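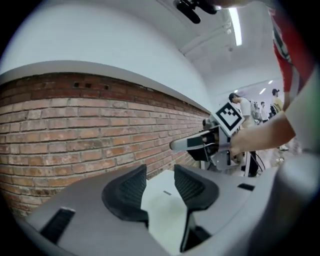

Uma parede de tijolo deixada à vista é sempre uma parede fria, e quem diz o contrário nunca passou um inverno ao lado de uma, escreveu uma leitora por baixo do meu texto anterior, no qual eu anunciava que ia visitar os edifícios de Gresside no dia de portas abertas. Agradeço o comentário. Levei-o comigo na viagem e fiz a pergunta a quem me pareceu que podia responder, e mais adiante conto o que ouvi.

Peço primeiro desculpa pelo meu português, que aprendi já adulto e que ainda tropeça nas palavras da construção. Corrigem-me muitas vezes a diferença entre "peitoril" e "parapeito", e espero não errar hoje.

Gresside fica a pouca distância de Walby, do outro lado do canal. Saí de Pemitz de manhã cedo, num comboio que parou em todas as estações, e em Walby apanhei o autocarro. Estava um dia de dezembro muito claro e com vento. A entrada custava 5 euros e dava direito a um mapa dobrado em quatro, impresso com letra tão pequena que vi várias pessoas a aproximá-lo do nariz. Eu também o fiz.

O conjunto foi construído para uma fábrica de fio e depois serviu de armazém durante muitos anos. Agora alugam-se as salas a oficinas e a grupos que precisam de espaço. No dia de portas abertas as salas continuam ocupadas e cada um segue com o seu trabalho, enquanto os visitantes passam. Eu gostei desta maneira de fazer. Em outras visitas mostraram-me edifícios arrumados como para uma fotografia de revista, e eu saí sem perceber como se vive neles.

Começámos pelo pátio, onde a guia explicou a história das duas alas. A do norte é a mais antiga e tem dois pisos. A do sul foi levantada depois de um incêndio e o telhado dela foi trocado há pouco tempo. A guia falava depressa e o vento levava metade das frases, por isso não garanto tudo o que escrevo sobre o incêndio.

A sala de que eu queria falar é a 41. No mapa aparece com uma legenda de uma só palavra, "tijolo", e eu tinha curiosidade. A parte de baixo da parede está nua, em tijolo gasto, com tons de laranja, de areia e de vermelho, e juntas claras. Por cima corre um rebordo branco, e dali até ao teto tudo é liso e branco. O teto também é branco, com uma lâmpada fluorescente comprida e outras luzes mais pequenas ao fundo. É uma solução simples e talvez por isso me tenha agradado tanto. O olho fica em baixo, no tijolo, e a parte de cima deixa-se esquecer.

Perguntei à guia pelo rebordo. Ela contou que, quando retiraram o reboco velho, descobriram que a parede era mais grossa em baixo do que em cima, e que o remate serve para esconder essa mudança de espessura. Chamou-lhe "prateleira", mas pediu que não se pousasse nada em cima. Um senhor do nosso grupo já tinha lá posto o mapa e tirou-o muito depressa.

Na fiada mais alta do tijolo há três furos pequenos e escuros. Tenho o hábito de reparar em furos, porque nas paredes antigas contam muitas vezes onde passou um cano ou onde se prendeu uma máquina. Neste caso fiquei sem saber. A guia também não sabia, e preferiu dizer isso em vez de inventar uma história. Um visitante achava que eram de suportes para prateleiras, outro falou de uma conduta de ar. Eu não escolho nenhum dos dois.

Quanto às juntas, tive mais sorte. A argamassa das partes reparadas vem da Witkowska, uma casa que trabalha apenas com cal, e um dos seus pedreiros estava no corredor com uma pequena mesa de amostras. Explicou com muita paciência que o erro mais comum, quando se recupera uma parede assim, é fechar as juntas com cimento. O cimento é mais duro do que o tijolo velho e a humidade procura então a saída pelo próprio tijolo, que começa a desfazer-se na face. A cal cede primeiro. Refaz-se a junta ao fim de alguns anos e o tijolo fica. Cada balde traz um número de lote, e o da ala norte era o 2129. Ele disse este número de cor e depois riu-se, porque tinha passado meses a tentar repetir a mesma cor nos lotes seguintes e nenhum saiu igual.

Fiz-lhe também a pergunta da minha leitora. A resposta foi que ela tem razão, mas em parte. Uma parede exterior de tijolo maciço, sem isolamento, perde muito calor, e quem se senta encostado a ela sente isso nas costas. Em Gresside resolveram pôr o isolamento só na zona de cima, por trás da superfície lisa, e aceitar que em baixo a parede ficasse como era. Há aquecimento no chão em algumas salas. Pus a mão no tijolo e estava frio, escrevo-o para ser justo com as duas opiniões.

O piso de cima é menos interessante, na minha maneira de ver. Ali pintaram também o tijolo, de um cinzento que já descasca junto às janelas. O pedreiro não quis comentar - mas fez uma cara que todos percebemos. As escadas, pelo contrário, merecem a subida. Os degraus são de pedra e têm uma cova no meio, e o corrimão foi reparado com um pedaço de madeira mais clara que não tentaram disfarçar.

Almocei na cantina da ala sul, sopa de ervilhas e pão escuro. A sopa estava boa e a fila era grande. Aconselho ir antes do meio-dia, ou então trazer uma sandes, que se pode comer no pátio se não houver vento.

Algumas notas práticas para quem pense em ir. O autocarro de Walby para em frente do portão, mas no sentido do regresso a paragem fica do outro lado da ponte, e eu perdi um por não saber isto. As casas de banho estão mal indicadas: é a porta verde depois do elevador. As visitas com guia são em grupos pequenos e convém inscrever-se logo à entrada. Em algumas salas pedem para não fotografar as mesas de trabalho, é melhor perguntar.

Cheguei a Pemitz já de noite, com um pedaço de amostra de argamassa no bolso do casaco que o pedreiro me deu e que entretanto largou pó por todo o lado. Hoje comparei-o com as juntas da minha cave. As minhas são de cimento, infelizmente, e do lado da rua o tijolo já perdeu a face em dois sítios. Se alguém entre os leitores já retirou cimento de uma parede antiga sem partir as arestas, agradeço que me escreva com que ferramenta o fez.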